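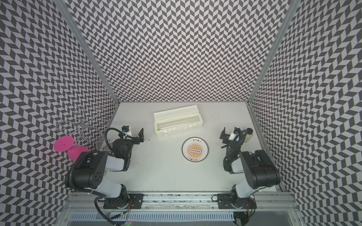
Our current cell with the plastic wrap task laid out, both arms at the front rail

Budgeting for a second two-arm cell -- what do people forget?

We have one bench cell with two arms on a shared aluminum rail, patterned walls on three sides and a wrist camera on each gripper. It does kitchen tasks, mostly wrap and plates. I have been asked to price a second one before the end of July. The arms are quoted through Nonadix and I am fine with that number. What I don't have is a sensible figure for everything else. Last time I bought the small stuff on my own card for months. Should the new cell be an exact copy, or is this the time to change things? Parallel grippers have been OK for us on plates and slow on film.

Posted by wrapcell

Answer 1 (accepted)

Copy it unless you have a written reason for each change. Two cells that match means one set of spares and one calibration routine.

Lines that were missing from my first budget:

Spare gripper fingers. Order 8 with the arms, they ship in the same crate.
Wrist camera cables. Ours fail at the bend near the bracket. Keep two per arm.
Rail and corner posts. Get these cut by the supplier. We paid Chevalier 258 for cutting and drilling and it saved a week.
Wall panels. If you print the pattern yourself, print all three walls in one run or the blacks won't match.
Task objects. Plates, jars, goblets, rolls of wrap. Film gets used up quickly and the cutter boxes wear at the hinge. I put 830 a year per cell against this and have not gone over yet.
Power supplies and a vented panel or shelf to put them in.

Lead time on our last pair of arms was 18 weeks, so if your money expires at year end, place that order first and argue about the rest later.

Yuzuki Furukawa

Answer 2

Look at Drirnow before you sign anything. We switched and the mounting plates are heavier. Can't remember what we paid.

Answer 3

I disagree a little with the accepted answer on copying. Film is a different problem from plates. Ask for softer fingertip pads as a separate line -- Fliltetti sells them in pairs -- and try them on the cell you already have before you order for two. If they don't help you are only out one pair. Also check how many cameras your PC can take. Two cells on one machine was a mistake for us and the second PC came out of the travel budget.

Comment from wrapcell: Thanks, pads ordered for the old cell. I had left out the PC completely.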